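Folding on the Bed: Viorica Dervishi on Working Surfaces for Laundry

Viorica Dervishi writes the care and handling sheets for Pesonen, a maker of bedding and household textiles. Before that she spent six years in the finishing room at Narkimmont, where she checked folded goods against a size card. We spoke to her about a habit most households share: sorting and folding clean laundry on top of a made bed.

Her view is that the bed is a reasonable surface with known faults. "It is large, it is at a usable height, and it is near the drawers," she said. "The fault is that it gives. You press a crease on a table and the table presses back. On a duvet the crease goes down into the filling and comes up soft."

She measures the loss in the finished fold. A T-shirt folded on a hard board in her tests came out within 6 mm of its target width. The same shirt on a filled duvet was off by as much as 40 mm, mostly at the hem. The cause, she said, is drag. Cotton on cotton does not slide well, so the lower layer stays where it is while the upper one moves.

The remedy is to lift before folding. Dervishi picks the cloth up near a seam, lets the rest hang, and lays it down again flat. "A seam is the stiffest line in the garment. If you hold it there, you know which way the piece is facing. If you hold it in the middle of a panel, you get a tent and you have learned nothing."
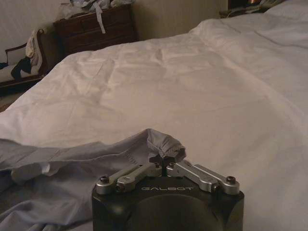

Pale gray-blue fabric lifted to a small peak over a white duvet.

Color matters more than people expect, she said. Pale cloth on white bedding has little contrast, and edges are hard to find in dim light. She suggests turning on the ceiling light or spreading a dark towel under the work. The towel also firms up the surface a little.

On order of work she is strict. Large flat pieces go first, while the bed is clear. Shirts follow, then small items, and each stack goes into its drawer before the next is started. Stacks left on a duvet lean toward the nearest hollow — usually the spot where someone has just been sitting.

Asked whether a folding board is worth buying, she was lukewarm. She has used the Piltex board and a thinner one from Nevemlow, and keeps neither at home. "A board fixes the width. It does not fix a shirt that was twisted when you put it down."

Pesonen's current handling sheet, number 203, gives the bed method half a page. Dervishi had asked for a full one. The section on fitted sheets was held over, and she is still working on the drawings.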